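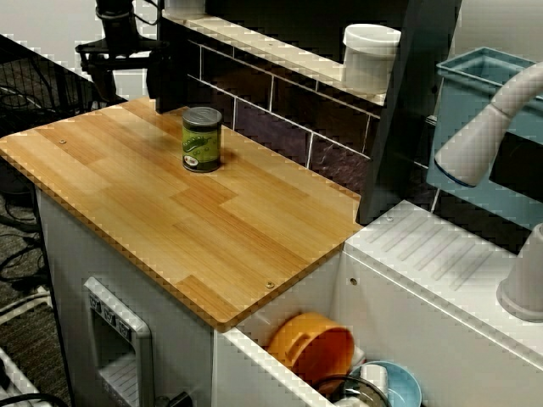 Play kitchen, wood-topped counter, one green can in stock.

Nivitine Wood Balm for Small Furniture
Item no. 784
Sold by: Clernura Home Supply, Fustville
Tin size: 482 ml
Price: $24.50
Availability: In stock. Usually leaves Fustville the next working day.

Select a finish: Clear / Honey / Slightly Darker Honey

Product description

Nivitine is a soft paste of wax and oil for tables, stools, toy shelves, bookcases and anything else in the house that is made of wood and gets treated like a sidewalk. You rub it on, wait a while, and rub most of it off again. If you have ever polished a shoe you are overqualified.

We started carrying it four years ago after a long run of finishes that promised to bring out the natural beauty of the grain and mostly brought out the natural smell of a gas station. Nivitine smells faintly of orange peel for the first afternoon and then of very little. It will not turn your pine stool into walnut. It will make your pine stool look like somebody in the house cares about it, and for most pine stools that's a big step up.

The paste goes on unfinished, oiled or previously waxed wood. It also goes over old varnish that has been scuffed up a bit, though it sits on the surface there and needs redoing sooner. It does nothing for plastic, melamine or printed paper foil except make them slippery, so check what you have before you buy. Look at an edge or the inside of a screw hole. If the grain stops suddenly and turns beige and crumbly, you own particle board wearing a costume. We have plenty of it at home ourselves. Wipe it with a damp cloth and spend your $24.50 on lunch.

What you get
One tin, 482 ml, with a press-on lid
One cotton cloth, hemmed, in a color the supplier describes as oat
One instruction leaflet in five languages, of which the English is the fourth best

What you will want as well
A second cloth. An old T-shirt is fine, and an old T-shirt with a band on it is traditional.
A medium sanding sponge if the piece is rough or sticky
A coin or flat screwdriver for the lid. Please, no good kitchen knives. We sell replacement kitchen knives too, but we would rather you didn't find out that way.

Which finish should I choose?

Clear is the one to get if you don't know. It deepens the wood slightly, the way water does, and keeps pale woods pale.

Honey adds a warm yellow tone and is kind to birch, which can otherwise look as if it has been ill. On pine it goes quite orange with a second coat. Some people like this. There was a whole decade of it.

Slightly Darker Honey is the maker's name for it and we have been unable to talk them into another. It hides pen marks, cup rings and most of what a toddler can do with a fork. On beech it comes up uneven, so try the underside first.

The finishes can be mixed while they are still soft. You may not be able to mix the same color twice, so do enough for the whole table.

How to use it

1. Take everything off the piece, including the things that live there permanently and that you stopped seeing sometime last April.

2. Wipe it down with warm water and a drop of dish soap. Let it dry overnight. The leaflet says two hours, but the leaflet was written somewhere with less weather than Fustville.

3. Sand lightly along the grain if the surface is rough. Wipe off the dust.

4. Scoop out a lump of paste the size of a hazelnut and work it in with the cotton cloth. One hazelnut covers a stool seat. If you are using walnuts, you are using too much, and you will be back here reading the section on sticky tables.

5. Leave for 20 minutes.

6. Buff with the second cloth until it stops dragging.

7. Let the piece stand until morning before putting anything on it. A second coat can go on the next day. For shelves one coat is plenty. Tabletops that see breakfast should have two.

Lay used cloths flat outdoors to dry before throwing them away. Oily rags left balled up in a trash can are able to heat up and catch fire by themselves, and this is the one part of the page where we aren't being funny.

My table is sticky

You used walnuts. Put a tiny amount of fresh paste on a cloth, rub the sticky area in circles until the old layer softens, and buff it off right away with something clean and dry. Do this in a warm room. If it is still sticky after a week, write to us with a note of what was on the wood before. In our experience it was furniture spray, and there was a lot of it.

Reviving old pieces

Small furniture gets handed around a family until it belongs to no one in particular, and by the third house it usually has stickers. Nivitine won't remove stickers. Cooking oil will: dab it on, give it an hour, peel, and then wash the oil off thoroughly before you go anywhere near the tin. Glitter glue should be sanded. Permanent marker should be sanded or accepted as part of the piece's history, depending on what it says.

Tighten all the screws before you start. A wobbly stool that has been beautifully waxed is still a wobbly stool, and now it's a shiny one that people will want to sit on. Loose dowel joints need to be glued and clamped first, as wood glue won't hold on a waxed surface. We would like to say we learned this by reading.

Specifications
Volume: 482 ml
Coverage: one coat on a small table and four stools, with some left over
Dry to touch: overnight
Sheen: low. Two coats and strong elbows will get you to low-plus.
Cleanup: soap and warm water for hands, nothing much for sleeves
Storage: lid on tight, above freezing, out of reach of children and curious dogs
Shelf life: two years unopened, one year opened, longer if you don't mind scraping off a skin

Also available
Nivitine Workshop Tin, 2,000 ml. Item no. 683. For schools, daycare centers and people who have discovered that they enjoy this. Clear only.
Rüegg round wax brush, short handle. Gets into grooves and turned legs. Sheds for the first ten minutes, then settles down for life.
Rüegg sanding sponge, medium. It's a sponge with sand on it. We have no complaints.

Customer reviews

Five stars
Did my grandmother's sewing box and two step stools and have barely dented the tin. The box looks great. The step stools look like step stools, but nicer.

Four stars
Good product, lid impossible. Ended up opening it with a garden tool. One star off for the garden tool.

Five stars
Bought Clear for a birch shelf, then did the bread board holder, the broom handle and the back door frame. My family has asked me to stop – I have ordered the Workshop Tin.

Two stars
Did not work on my desk.
Reply from Clernura: Thank you for sending the picture. That desk is steel.

Three stars
Honey came out more orange than I expected on pine.
Reply from Clernura: We did try to warn you, but further down the page than we should have. It's been moved up.

Shipping and returns

Orders go out by ground only. Unopened tins can come back within 30 days for a full refund. Opened tins can't be resold, but if the color turned out wrong, tell us and we'll swap it once. Keep the old one for the inside of a drawer.

Pickup in Fustville is free from the side door between 9 a.m. and 4 p.m. Ring twice. The first ring doesn't always take.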